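3.2 Setting and procedure

The study was carried out at Fernberg, a public college with many first-generation students, and at its partner campus in Trurkbridge. Both campuses use the same form for need-based grants, and on both the form is sent to one central aid office. We chose them for this reason: differences in how students complete the form cannot be explained by differences in the form itself.

All first-year students in the technical programs received an invitation to take part. The invitation explained that the study concerned the application for aid and that the answers would not be seen by the persons who decide on the grants. We considered this point important, as students in the pilot had told us they were afraid of losing money if they admitted to a mistake.

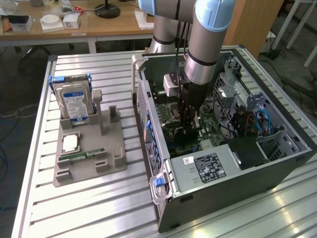

Figure 2. Robot arm with its gripper inside an open desktop computer tower.

3.3 Measures

The main outcome was whether a student submitted a complete application before the priority deadline in March. An application was counted as complete when the aid office did not have to ask for any further document. This is a stricter definition than the one used by Akande, where an application was counted from the moment it was sent. Under that definition, a student whose tax page is missing would be a success, although in practice such a student often receives the first payment only after the semester has started.

We also asked the students how much aid they expected to receive. Many could not give an amount and left the field blank. We did not replace the blank answers by an average. They were kept as a separate group, and it will be seen in Section 4 that this group behaves differently from the students who gave a wrong amount.

Parental support was measured with 4 items from the Unlow scale, which we translated and shortened. One item, on whether the parents had attended college, had to be reworded. In the pilot several students had answered it for their older brother or sister.

3.4 Treatment of small grants

A difficulty arose with the small grants of the technical departments. These have a value of 500 dollars and do not require the full form. Some students applied only for such a grant and believed they had then applied for all aid that was available to them. The largest need-based grant at the same campus is 3000 dollars, so this misunderstanding is costly for the student.
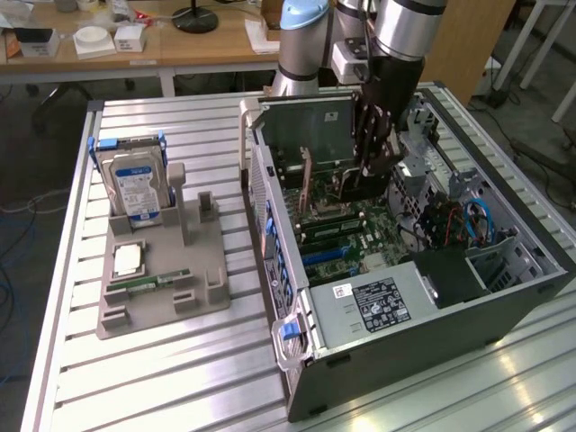
We decided to keep these students in the sample and to code them as not having applied. It can be objected that this makes the completion rate look lower than it is. On the other hand, to remove them would hide the very group for which better information is most needed. The analysis was therefore run both with and without them, and both results are reported.

The interviews lasted 15 minutes and were held in the advising rooms of each campus. Students could bring their own copy of the form and were asked to show the page on which they had stopped for the longest time. Most often they pointed to the page on household size. Here the wording does not say clearly if a parent who lives at another address has to be included, and the help text repeats the question in nearly the same words. The second page that was named often was the one on untaxed income, which we discuss together with the open answers in Section 4.3.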